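May 2023

The refurbishment of the shared meeting room on the second floor of the Dromero building has now been completed, and this blog is an appropriate place to record how the furniture was chosen and how it is to be used.

The principal purchase was the table. The previous one, a dark rectangular model with square corners, had served for many years and had begun to show its age. After comparing the catalogs of Soltidia and Mulder, I selected a white table with a grey marble pattern and rounded corners. The price was 408 dollars, with a further 24 dollars for delivery. Mulder offered a similar table at a lower price, but its corners were sharp, and the room is narrow enough that people regularly brush past them.

Seating was a more difficult matter. The budget did not allow for a full matching set, and I decided to keep the black office chairs and to add white ones. The combination is acceptable. The office chairs remain the better choice for long meetings, while the white chairs are suitable for visitors and for short discussions.

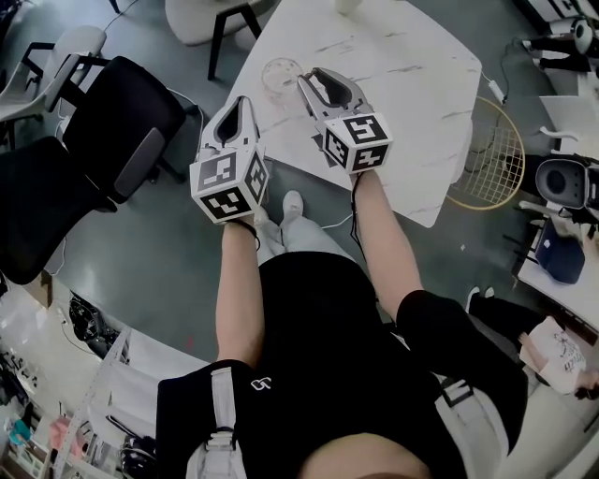
A light tabletop does require some discipline. Clear glasses are easily overlooked against the pale pattern, and users are asked to return them to the kitchen when they leave. Coffee should be wiped up promptly with a damp cloth. Abrasive cleaners are not to be used on the surface under any circumstances; the Cirach spray kept under the sink is sufficient.

The concrete floor has been left as it was. A rug was considered and priced at 211 dollars, but the office chairs would not have rolled well on it – and the floor is far simpler to sweep without one. Cables should be kept close to the wall wherever possible and coiled after use.

Two items remain open. The door still does not close quietly, and the old table is waiting in the hallway for collection. Anyone who wishes to have it may take it for 100 dollars until the end of June, after which it will be given away.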